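Reference > Textiles > Care and wear > Fading

Fading (dyed cloth)
Updated January - by the Hondness Household Reference desk

Fading is the loss of colour from dyed cloth over time. Also called colour loss, or in the trade poor fastness, though strictly fastness is the resistance and fading is the result. Happens to nearly all dyed cloth in the end. Speed depends on the dye, the fibre, the wash and how much sun gets at it.

Causes

Light is the big one. Dye molecules absorb light, that's how they give colour, and some of that energy breaks them up. Ultraviolet does the most harm but ordinary daylight through a window will do it too. Curtains go first along the folds nearest the glass. Cushions left on a sill show it within a summer.

Washing is second. Loose dye that never fixed properly comes out in the first few washes - hence the pink pillowcase. After that the loss is slower, and a good part of it is rubbing. Surface fibres break and stand up, scatter the light, and the cloth looks paler even where the dye is still there. Turning things inside out helps with this and does nothing for the other sort.

Chlorine bleach, obviously. Swimming pools. Sweat, which can be acid or alkaline depending how old it is. Spot creams with peroxide in them, a common cause of orange or white patches on towels that get blamed on the washing powder.

Fumes from gas fires and heaters used to be a known problem with blues on acetate linings. Turned them reddish. Seen less now.

Dyes and fibres

Cotton is mostly dyed with reactive dyes, which bond to the fibre and wash well. Direct dyes are cheaper and wash badly. Vat dyes, indigo among them, sit in the fibre as tiny solid particles. Most vat dyes are very fast. Indigo is the odd one out, stands up to water fairly well but rubs off on anything, as owners of new jeans and pale sofas will know.

Polyester is dyed hot with disperse dyes and holds its colour well in the wash. Wool takes acid dyes, results vary. Silk fades in light faster than most people expect.

Weight matters a bit. A thin jersey of 130 grams per square metre has a lot of surface for its bulk and tends to look tired sooner then a heavy one in the same dye.

Testing

Light fastness is judged by putting a sample under a lamp next to reference strips of blue wool and seeing which strip it fades along with. Wash and rub fastness are judged against a grey scale, where 5 is no change and 1 is very bad. A rating of 4 is fine for most clothing.

The mill at Gosteck ran its own window test for years before it bought a lamp. Strips of cloth half covered with card, south wall, left for 66 days. Crude, and the weather got a vote, but the dyers trusted it. The Sriwong works did much the same on its roof with far shorter times, the sun there being what it is.

In the home

Wash at 30, inside out, with a detergent for colours (these leave out the bleach that is in most white powders). Dry in shade. Do not overfill the drum. Salt and vinegar are often recommended for setting dye and do next to nothing on modern cotton.

Blues

Mid and greyish blues are forgiving, small losses dont show as they do on black or navy.

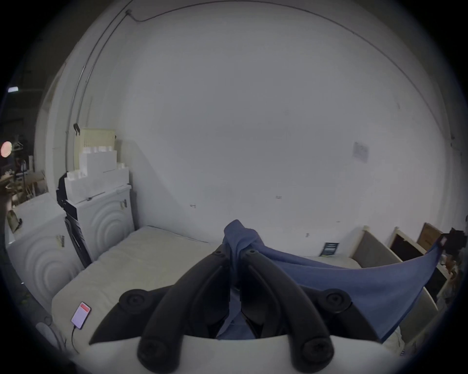
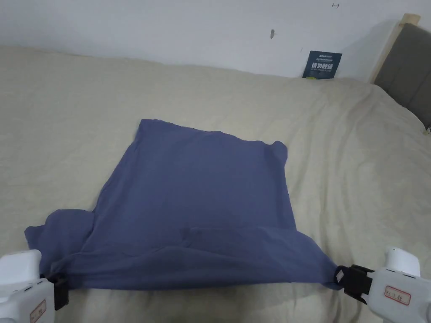
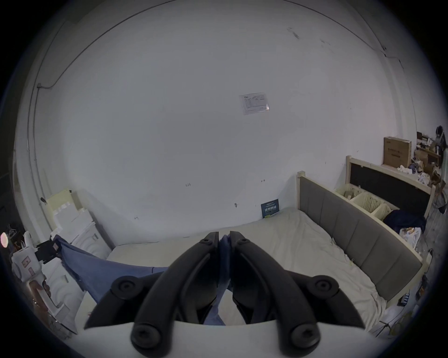

Blue cloth, all three.

Navy goes purplish or brown, depending what was mixed to make it. Black is often a very deep navy or a blend, and the parts of the blend leave at different rates, so faded black is seldom a clean grey. Reds and turquoises are the weak ones in light. Turquoise also suffers from chlorine in tap water.

Faded cotton can be redyed at home if the loss is even. Patches will still show through. Polyester thread in the seams won't take the dye and stays the old colour.

Fading on purpose

Stone washing, enzyme washing, ozone, lasers on denim. Garment-dyed shirts sold as "washed" are often pigment dyed, the colour held on with a binder and meant to wear away at the seams. The Millis overalls of the old railway yards were valued pale, a dark pair marked a new starter.

See also: Indigo; Colour run; Mordants; Ironing marks

Comments

tealtowel: The bit about spot cream explains every towel in our house. Thank you.

GuestReader: "sooner then" should be "sooner than". Otherwise useful.

millis_east: My grandad had the overalls. He soaked new ones in the water butt for a week so he wouldn't get laughed at.

pegbag: Does drying in shade matter in winter? Our line gets no sun till March anyway.

tealtowel: @pegbag I don't bother November onwards and mine are fine.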